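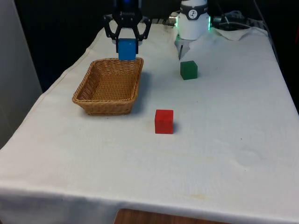 最后更新：16/02/2021

节目简介是怎么写出来的，以及我为什么还在写

上个月搬书架，翻出一个硬盘，里面有我在Etier频道那几年写的全部节目简介。按剧名分文件夹，文件夹里按集数分文件，每个文件里一句话，最多两句。我坐在地板上看了一下午，书架到天黑还是横着的，晚饭吃的泡面。

先解释一下这个工种。你打开电视，按一下遥控器上的“信息”键，屏幕底下弹出一条，上面写着“第12集：阿梅发现丈夫的秘密，决定前往海边小镇寻找真相”。这句话是人写的。有几年，在Etier的收视范围内，这句话多半是我写的。那位丈夫有什么秘密，我未必知道，后面会讲到。

Etier是个付费频道，在机顶盒里排43。42是一个全天候卖锅的，44常年没有信号，所以从下往上按的观众会先经过锅，从上往下按的观众会先经过一片蓝。我们台长认为这个位置很好，理由是对比之下谁都会停在我们这儿。他在年会上说过两次，两次都没人鼓掌，可能大家在想锅。

频道主要播外购剧，越南的、韩国的、土耳其的，偶尔有一部北欧的，冷得观众打电话来问是不是信号有问题。剧买进来以后要做配音或字幕，要剪广告口，要送审，要排播。所有这些都做完了，最后轮到简介。简介排在流程表的最后一行，字号好像都比别的行小一点，也可能是打印机的问题。

我进台的时候应聘的是编剧统筹。那个岗位在我报到前被取消了，人事问我愿不愿意“先在节目信息组过渡一下”。这个过渡很长，长到我中间换过一次眼镜度数，搬过一次家，学会了修打印机。

组里当时的负责人叫Toàn Tô，在河内读过几年戏剧，中文是在广西学的，说得比我快，骂人的时候尤其快。他桌上贴了一张纸，写着三条规矩：

一，80个字以内，标点算字。
二，不许写结局。
三，不许写“一段感人至深的故事由此展开”。

第三条是有来历的。我进组之前，组里有一位前辈用这句话收了整整一季的尾，每一集都由此展开，展开到大结局还在展开。有观众写信来，说你们这个剧怎么老不开始。

80个字这件事，外行听着觉得很宽裕。微博刚出来那阵子才给多少字，大家不也都活下来了。可是机顶盒不讲道理。老型号的盒子不认某些标点，碰上破折号就整条截断，所以我们不能用破折号。引号可以用，但要用直的那种，弯的会变成一个小方块。人名里带声调符号的越南名字更惨，盒子会把每个带帽子的字母都显示成问号，Toàn自己的名字在测试机上是“To?n T?”。他说这个很准确，他每天早上照镜子看到的也是这个。

（所以我们后来给所有外国人物都起了中文名。起名是另一门学问，以后有空再写。提前透露一点：叫“阿梅”的女主角，我一个人就起过四个。）

规矩第二条最难。不许写结局，可是有些集除了结局什么也没有。韩剧的倒数第二集通常是这样：男女主角站在不同的地方看同一个月亮，持续很久，最后五分钟有人出车祸。月亮没法写，车祸不许写。我写过“月圆之夜，众人各怀心事”，Toàn看了说，你这句可以用在任何一部剧的任何一集，包括动物世界。我说那正好，存成模板。他真的存了。后来频道播一部讲狼的纪录片，排播那天我请假，回来一看，简介是“月圆之夜，众狼各怀心事”。

没有观众投诉。我到今天也不确定这说明简介写得好，还是说明没有人看。

再说“我未必知道丈夫有什么秘密”这件事。按流程，片子到了以后，信息组应该拿到完整的带字幕的成片，看完再写。按现实，片子到的时候通常离播出只剩两三天，成片在字幕组，字幕组说还有几集没翻完，问能不能先写。于是我们手里有的是这么几样：发行方给的英文宣传册，每集一行；一张海报；有时候有预告片，没有字幕。 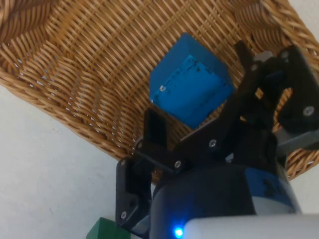
英文宣传册的问题在于它也是别人在同样的处境下写的。我见过最短的一条，整集只给了一个词：Revelations。揭示了什么，谁揭示的，揭示给谁，一概没有。我对着这个词想了一个上午，最后写：“真相浮出水面，阿梅面临抉择。”播出那天我特地回家看了，那一集从头到尾在讲阿梅的弟弟开面馆。真相确实也有，隔壁面馆的汤是用浓缩料兑的。阿梅面临的抉择是要不要吃第二碗。

也就是说我没写错。这是干这一行最让人泄气的地方，你很难写错。

有段时间我给自己加了点游戏。比如一部剧36集，我让每一集简介的第一个字连起来是一段话。盒子上一次只显示一集，所以除非有人每天抄下来，不可能有人发现。那段话的大意是请给信息组换一台空调。我写得挺辛苦，有几集为了凑一个“调”字，硬是让一位侦探“调任外地”，他明明是被开除的。全剧播完，空调没有换，也没有人来找我谈话。又过了几个月，Toàn在茶水间倒水，背对着我说，第19集那个“冷”字用得勉强。说完端着杯子走了。

那部剧叫《Lò》，越南剧，片名的意思是炉子、窑。讲一个烧陶的村子，三代人，一口窑。我们的译名是《烈火情仇》。村里并没有什么仇，最激烈的冲突是大伯和二伯为了柴该劈多粗吵了一集半。情有一点，在二十几集的时候，烧陶的小女儿跟收柴的年轻人说了一句“你明天还来吗”，他说来。下一集他来了。我很喜欢这部剧。排播部门不喜欢，先放在晚上八点，第二个礼拜挪到十一点，再后来挪到下午两点，跟卖锅的那个台正面竞争，没有赢。

关于译名我多说几句，这几年常有人拿译名来笑话我们，好像是信息组半夜发疯起的。译名归市场部。市场部有一张表，左边是“题材”，右边是“可用字”。爱情题材可用字有恋、缘、倾、城、月；家庭题材有情、仇、门、泪、暖；悬疑有迷、局、影、杀。起名的时候左边查一下右边挑几个。《Lò》被归到家庭题材，又因为有个窑，市场部的同事觉得应该加点火，就有了烈火。我提过叫《窑》。会上静了一会儿，有人说一个字在海报上显得空。另一个人说读音不太好，容易让人想到别的。于是烈火情仇全票通过，我那一票也算在里面，因为当时快到饭点了。

后来Cludia来了。

Cludia刚开的时候，我们台里的态度跟所有台一样：先说没人会在电脑上看电视剧，再说就算看也不会付钱，再说付钱的都是年轻人，年轻人本来也不看43台。这三句话中间隔着差不多一年一句。等到第三句说完，台里的采购已经有一半跳过去了，走的时候带着发行方的电话本，和茶水间那台比较好的咖啡机。咖啡机是采购部自己凑钱买的，这个我们无话可说。

我过去得比较晚。Cludia给我的职位叫“内容元数据编辑”，面试的时候我听了三遍才听明白，就是写简介。工资多一点，椅子好很多。那边没有80个字的限制，有的是三种长度：一句话版、三行版、完整版，外加一组标签。标签从固定的词表里选，“温馨”“烧脑”“女性力量”“越看越饿”。最后一个是为美食类做的，不过有同事把它打在了一部医疗剧上，理由是里面的医生老在吃饭。那部剧的点击因此涨了，这件事被写进了季度报告，标题叫《跨类标签的增长潜力》。

在Cludia我第一次知道了简介有没有人看。后台有数据，精确到光标在那行字上停了多久。答案是有人看，看得不久。平均下来，够读完前面九个字。

九个字。我在43台写了那么多年“阿梅发现丈夫的秘密，决定前往海边小镇寻找真相”，观众读到“阿梅发现丈夫的秘密”，刚好就去拿水果了。海边小镇从来没有人到过。

知道这个数据以后，整个部门的写法都变了。以前句子是往后堆的，先交代人，再交代事，最后留个尾巴。现在要全塞在头上。我们试过“丈夫死了，阿梅笑了”，点得非常好，问题是那个丈夫没死，他只是在第三集里出差。品控把它退了回来。品控那个小组由Ye-seo Hwang带，她原来在首尔做预告片剪辑，对“没发生的事”有职业性的宽容，但死亡不行。她的原话是：预告片里可以让两个不同集的人对视，可以让一句台词配另一个人的脸，可以把喜剧剪成恐怖片，这些观众都原谅你。你说谁死了，他就得死，不然人家等了一季，心里过不去。

我觉得这话有道理，虽然仔细想一下也有点吓人。

我那年一共被退回来76条。部门里有个排行榜，贴在内网首页，我排第二。第一名是个刚毕业的男生，他给所有的剧都加了一个不存在的双胞胎。问他为什么，他说看了数据，“双胞胎”三个字停留时间最长。他现在在一家短剧公司做总编剧，据说很受重用，那边终于可以把双胞胎拍出来了。

再往后就是《Zenstead》。

如果你前年看过电视，大概逃不过《Zenstead》。Cludia自己投的，英文原名没有翻，因为市场部（对，他们也过来了，带着那张表）觉得翻了显得便宜。讲一群城里人去山里建一个禅修社区，第一季建，第二季吵，第三季房顶漏水。剧本身怎么样，网上吵得够多了，我这里只讲跟我有关的部分。

第三季播到一半，剧被砍了。砍剧的消息外面知道之前，我们先知道，原因很朴素：系统里后半季的简介任务被撤回了。我正在写第七集，写到“漏水处下方，有人发现一封”，页面刷新了一下，没了。我去问，项目经理说“资源重新分配”。我说信呢？他说什么信？我说漏水处下面那封信。他想了想，说他也不看剧。

后来公告出来了，用词是“我们为三季的旅程感到骄傲”。粉丝联名、刷屏、给总部寄东西，有人寄了一桶水，代表漏水。那桶水在前台放了很久，保洁拿它浇了花。

我那时候干了一件事，现在已经离职，可以说了。后半季虽然砍了，剧本大纲在系统里还留着，有每一集的编号和集名，只是没有内容。集名我看得到，都是编剧起的：《补漏》《晴》《又下》《搬》。我就按集名把剩下几集的简介写完了，一句话版，每条写在九个字以内，存在草稿箱里，从来没有提交。写完那天是十一月，外面在下雨，我承认气氛上占了点便宜。

草稿箱有个我不知道的功能，每晚自动同步到电视端的预载目录。第二天早上，有一批用户打开电视，看到《Zenstead》第三季后面多出几集，灰色的，点不开，简介是有的：

“信是写给房顶的。”
“天晴，没人敢说话。”
“又下，大家都醒着。”
“最后走的人没关灯。”

截图当天就到处都是了。有人说这是编剧的暗号，有人说是平台要复活这部剧的前奏，有人写了很长的分析，讲“信是写给房顶的”如何呼应第一季里某个铺瓦的镜头。那个镜头我后来去找了，真的有，拍得很美，我写的时候完全没想到过。联名又多了不少人。公关部开了一天的会，最后对外说是“系统测试内容”。

Ye-seo把我叫去。我以为要被开除，在走廊里把东西该怎么打包都想好了（杯子自己拿，仙人掌留给隔壁）。她屏幕上开着那几条，看了半天，问我第三条“大家都醒着”，大家是指几个人。我说剩下的人，大概都在。她说，大纲里那时候已经走了一半。我说那就是剩下的一半都醒着。她点点头，把它记成一条品控意见：指代不清，退回。

所以我那年应该是76条再加一条，排行榜没有更新。

我没有被开除，是自己走的，隔了几个月。走的原因很没有故事性，新的系统上线，一句话版不再需要人写了，机器读剧本，出二十个版本，放到线上去跑，哪个停留久就留哪个。我们的工作变成看机器写的东西有没有写死不该死的人。我看了一个季度，发现它最喜欢写的一句话是“一段感人至深的故事由此展开”。

我截图发给了Toàn。他那时候还在43台，台已经改成购物频道了，跟42合并，他留下来给锅写简介。他回我：我们这边也是，锅也由此展开。

过了一会儿又发来一条，说锅的字数放宽了，有120个字，破折号也能用了，问我要不要回去。

我现在在家接零活，给几个小平台写，按条算钱。年前有一家小发行公司找我，手里有一批老的越南剧，重新扫描了要上线，需要配中文资料。片单发过来我一看，里面有《Lò》。译名那栏空着，对方说没有预算找市场公司，您看着起吧。

我填了《窑》。填完看了一会儿，一个字在那个格子里是显得有点空。没改。

简介这次我老老实实从头看着写，带字幕，完整的，一集不跳。看到二伯劈柴那段我还倒回去了一遍，当年我写的是“兄弟反目，家族陷入危机”，现在改成了“大伯嫌柴粗，二伯嫌他管得宽”。对方问能不能再抓人一点，我说前九个字是“大伯嫌柴粗，二伯嫌”，停在这儿，观众总得想知道嫌什么吧。对方说有道理，钱照付了。

每集第一个字这次没有藏什么话。空调去年夏天我自己换了，三级能效，外机有点吵。

硬盘里剩下的那些我还没想好怎么办。有几部剧现在网上已经找不到了，台里的母带听说搬家的时候也没全带走，搜剧名，只搜得到我写的那一句，被各种节目表网站抄来抄去，有的还抄漏了标点。有部土耳其剧，全网关于它的中文资料就是我某个礼拜下午编的“她推开门，一切都变了”。我想不起来门后面是什么，当时多半也不知道。要是有人看过这部剧，麻烦留言告诉我一声，讲一个男的回乡下继承橄榄园，女主角可能叫阿梅。

评论区上次被广告灌了，现在留言要等我手动放出来，一般晚上看一次。卖锅的就别来了。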